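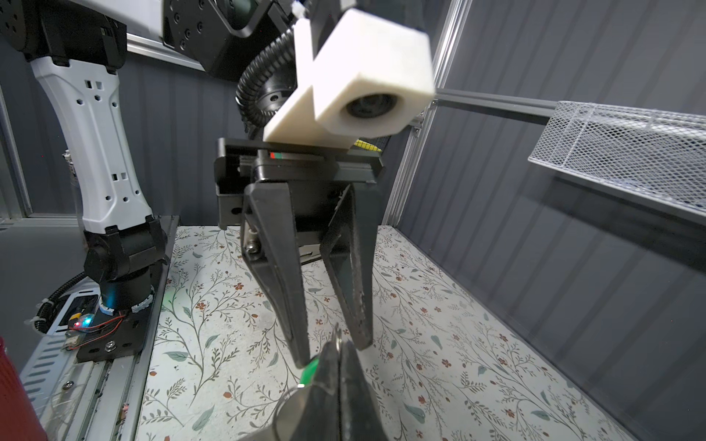
Workshop notes

Isla Halliday @ Domstead

1/ Bench tidy, November. Cable management first, then the small stuff. Posting as I go so I stop redoing the same job every few months.

2/ Corrugated conduit: use it wherever a cable has to bend repeatedly. Leave a generous curve. A tight one looks neater on day one and splits at the collar by spring.

3/ Perforated rail beside the base stays. I was going to swap it for closed trunking, but slots take a cable tie anywhere along the length and closed trunking doesn't.

4/ Thin red and black pairs are the weak point. They loop over the mounting plate and catch on sleeves. Plan is 2 adhesive clips per pair — no glue, Oksana had to scrape the last lot off with a blade.

5/ Labels: both ends, same text, facing the same way. Najwa's rule. We found 11 leads with a label at one end only.

6/ White printed brackets mark easily. Dry brush for the grainy surface, no solvent.

7/ Cups and tubs go on the shelf by the door before anyone starts on wiring. Applies to me as well.

8/ Still to do: spare screws into the Kera drawers by length, offcuts of conduit under 5 cm in the bin. Larysa wants the longer ones kept.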